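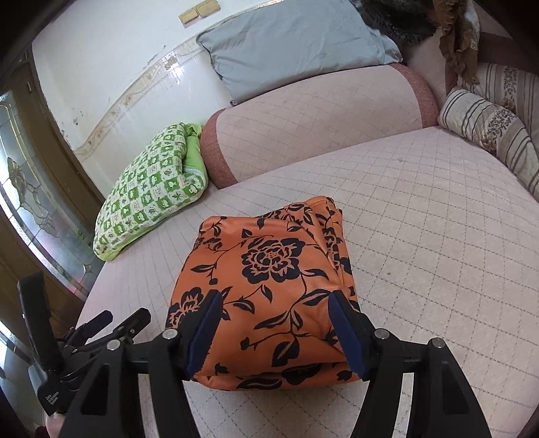
*The Brirkard's pads on either side of a folded orange floral cloth.*

August 2023

I've had the Brirkard hand-held gripper kit for a few weeks now and a couple of people have asked whether it's worth the money. Short version: mostly yes, if you know what you want to do with it. The long version is the rest of this post.

I should say first that I paid for it myself. I ordered from Bultska in July and it arrived 11 days later. They don't know I'm writing this.

## What you get

The kit is a hand-held gripper with two fingers, a camera mount, a spare set of pads, a bag of screws, two hex keys and a printed card with a link to the manual. You supply your own camera. You hold the thing by the grip, squeeze to close the fingers, and do ordinary jobs with it while the camera records from just behind. The recordings then go into a program called Bronerum, which you get for a year with the kit, and it sorts out where the gripper was and how far open the fingers were at each moment. The idea is that you can train a robot arm on the result without owning the arm while you record.

I don't own an arm. Nouhaila Gaber has one in her workshop and she's the reason I got into any of this. My part is recording household jobs, and hers is everything after that. So if you came here to find out how well a trained arm folds laundry, I can't tell you yet.

## Putting it together

The manual says an hour. It took me closer to two, and most of the extra went on the camera mount. The mount has small levers and clamps, and they all have to be tightened in the right order or the camera ends up tilted slightly. The manual shows the order in one drawing on a page I skipped. I recorded a whole afternoon with a tilt before I noticed, and Bronerum rejected most of it.

The finger linkages come already assembled. The screws in the joints were tight on one side and a little slack on the other. Quarter turn with the hex key and it was fine. Check them again after the first few days, mine had loosened.

## Using it on cloth

I started with cups and boxes like everyone does. Those are easy and there isn't much to say about them. The fingers close, the cup comes up, you put it down somewhere else.

Cloth is where I wanted to spend my time, so I moved over to the sofa and worked there. It's a good height for me if I kneel, and the seat is padded, so I can press the fingertips down without worrying about the plastic.

Picking up something already folded is simple. You come in from both sides, squeeze, and the layers stay together as long as you don't squeeze too hard. If you do, the middle of the bundle pops up and the fold starts to open. I got a feel for the right pressure after maybe twenty minutes.

Spread-out clothes are another matter. The fingers are wide, and they want an edge or a ridge to close on. On a flat area of thin fabric they just slide together and come up with nothing. What works is to push the cloth a little with one finger first so that it bunches, then close on the bunch. It's slower than using your hand and it looks clumsy on the recording, but Nouhaila says the clumsy version is the useful one, as her arm has the same kind of fingers and will have to do it the same way. 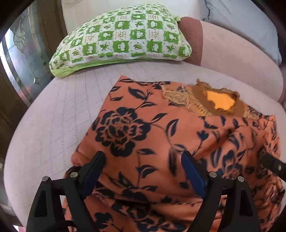
Slippery fabric was the hardest. The pads grip cotton very well. With anything shiny I had to close further and lift more slowly, and corners got away from me a lot. A towel I could fold in thirds on the second try. A blouse took most of one evening before I had a run I was willing to keep.

Prints help you, by the way. With a plain shirt I kept losing track of which layer I had hold of when I watched the playback. With a big floral print you can see right away which part moved. I don't know if it makes any difference to the training. It makes checking the recordings a lot less tiresome.

## The pads

The pads are blue and soft and I like them. They pull off for cleaning, and you do need to clean them, because lint builds up on the inside face and then the grip goes. I wipe them with a damp cloth and let them dry before I start again.

The spare pair was a bit stiffer than the pair that was fitted. It may just need wearing in. Bultska sells replacements, and shipping costs nearly as much as the pads do, so if you're ordering the kit anyway, add a set.

## Weight and comfort

With my camera on it, the gripper is heavier at the front than I'd like. For the first week I got a sore wrist after half an hour. I now stop every 13 recordings or so, put it down and go do something else. I picked that number because it's how many fit on one page of my notebook.

The grip itself is fine. My hands are medium sized. Nouhaila's are smaller and she found the squeeze a long reach. There's a shorter lever you can buy, and I think it should be in the box.

## Bronerum

The software does its job and isn't much fun to use. You drop in a folder of recordings and it works through them and marks each one as good, doubtful or rejected. It doesn't tell you why something was rejected, unless you open the log, and the log is written for the people who made it.

So far I've put in 126 recordings. The rejected ones fall into two groups: those from the tilted-camera afternoon, and those where I moved too fast. Slow down, and move the gripper around the room for a few seconds before you start the job so it has something to work from. A room with some pattern and stuff in it does better than a bare one. My blank hallway was hopeless.

I wrote to support once, about an upload that kept stopping. The answer came the next day from someone who signed only as Grímsdóttir, with a fix that worked. I had to change the folder name because it had a space in it. She also asked about my mount and sent me the page number of the drawing I'd skipped.

## Would I buy it again

Yes, with the shorter lever and an extra set of pads in the same order. If you only want to try the idea out for a weekend it's too expensive, and you'd do better borrowing one. Anyone with an arm at the other end, or a friend with one, will get more from it.

Things I'd change:

- put the clamp order on the printed card
- include the shorter lever
- move the camera weight back toward the hand
- have Bronerum give a plain reason when it rejects something

I've got seven more kinds of garment on the list Nouhaila sent me. Next up is pants, then fitted sheets, which I can't fold with my own hands either. I'll post again once she's run the first batch on the arm.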